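Flalleck: a small set of design right and trade mark decisions

README, last touched 19 December 2018

Hello! I keep this set for my own work on clothing disputes, and Roxana Sotelo talked me into sharing it. It holds 62 decisions, all in English, mostly about who copied whose jacket (plus a few rows over labels). 43 deal with registered designs and the rest are trade marks.

What you get
decisions.csv has one row per decision: parties, court, right relied on, outcome, costs if I could find them.
notes.txt is my scribbles, so don't quote it in a skeleton argument!

Edith Restrepo and I each coded the outcomes separately and then argued over tea. We still disagree on 2 of them, Horkero v Quispe and the second Flundasby appeal, and those are marked "split" in the outcome column. I'd leave them out if you're working out win rates.

Known gaps
Settlements aren't in here at all, so it leans towards people stubborn enough to reach judgment. Unregistered rights are missing too - I started on them and ran out of evenings. Dates are the date of judgment, never the hearing.

Reuse it however you like, just credit the set by name. Corrections are very welcome, and I'm hoping to do a proper tidy of the costs column in January. 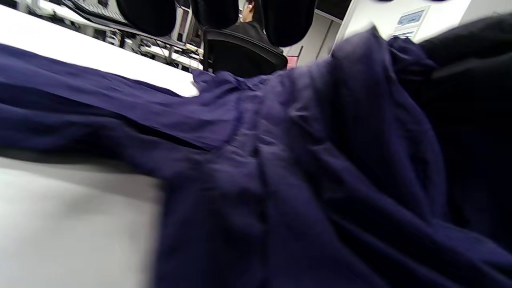

Navy cloth garment on a white table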